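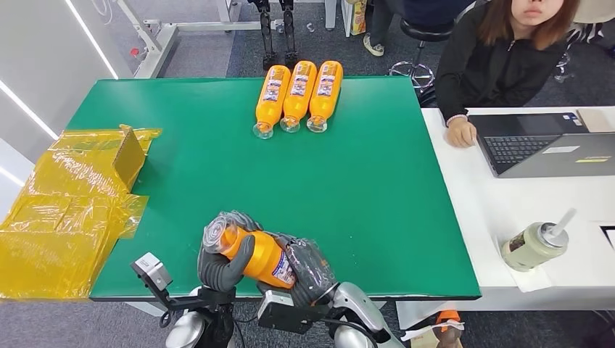

Household Refill Project, Uvley - Interim Report to the Honkanen Fund

Period covered: start of project until the end of April

1. Where we are now

The refill point in Uvley is open and it is used every week. In the application we promised to open in February, but the opening moved to March. The reason was the floor drain in the shop room, which did not pass the first inspection. The landlord repaired it at his own cost, so this delay has no effect on the budget.

At the end of April we had 65 registered households. The target for this stage was 50. We are glad for this number, but I want to be careful with it. Registration is free and takes one minute, and a part of these households has filled a container only one time. For the final report we will show separately the households that come regularly.

2. What people refill

Dish soap is the strongest product, then laundry liquid. All-purpose cleaner goes slowly. We think the smell is a part of the problem, because several customers told us that it is too strong for a small kitchen. Our supplier, Wistus, has offered a version without perfume and we will test it from May.

We had planned to sell shampoo also. This is postponed. The rules for cosmetic products are stricter than for cleaning products, and each batch must be documented in a way that we did not understand when we wrote the application. We ask the Fund to accept that shampoo moves to the second year. The money reserved for it (the small pump and the labels) is not spent.

3. Containers

Customers may bring any clean plastic or glass container with a lid that closes well. In the first weeks we accepted almost everything, and this was a mistake. Some containers still had the rest of another product inside. Cleaning products should never be mixed, so now we look into each container before filling, and we refuse the ones that smell of bleach or have no readable label from before. A few customers were not happy. Most understood after we explained.

We also keep a shelf with washed containers which people can take for free. It is empty more often than it is full - we would like to have more of the one-liter size.

4. Work with the school

We visited the school in Uvley for 2 lessons in the spring. The pupils weighed the plastic packaging from their homes and made a wall chart. The teachers asked for a third lesson in the autumn, about where the plastic goes after collection. For this we would like to visit the sorting station together with the class. The bus is not in our budget, and we are asking the municipality first.

5. Money

Spending follows the plan with two differences. The scale was more expensive than we calculated, because a scale used for selling must be officially verified. The printing was cheaper, because we made one poster and not three. Together these two almost cancel each other. The rent is paid until the end of summer. A full table will come with the final report, as agreed.

6. Difficulties

The opening hours are our weakest point. We are open on two afternoons per week, and people who work in the city come home too late. We tried one evening until 9 and it was the busiest day of the month. To continue with this we need one more person who is trained on the pumps.

The second difficulty is the delivery. Wistus brings the large canisters to the loading place at Stimusari, and from there we must transport them ourselves. This works, but it is heavy work and it depends on a borrowed van.

7. Next steps until the autumn

Test the cleaner without perfume and ask the customers for their opinion.
Keep one late evening each week, if the training goes well.
Ask Wistus for a price with delivery directly to Uvley.
Prepare the third school lesson.

We would be thankful for an answer about the shampoo before the end of June, so that we can tell the supplier in time.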